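Sheehan Folding Voting Booth

I started making these after helping out at our town's local election in May, when half the booths wobbled every time someone leaned on them. Mine doesn't! The legs lock with a click, and the writing shelf is deep enough for a long ballot.

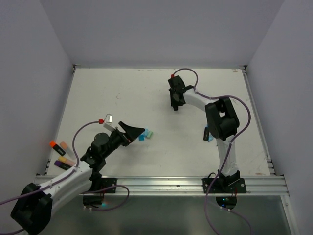 It folds flat and weighs little enough that I carry two at once – one under each arm, up the steps of the hall. Privacy screens come in blue or white. I can print your county seal on the front too, just send me the artwork.

Orders of up to 300 ship in 62 days. Ask for Paula Roman.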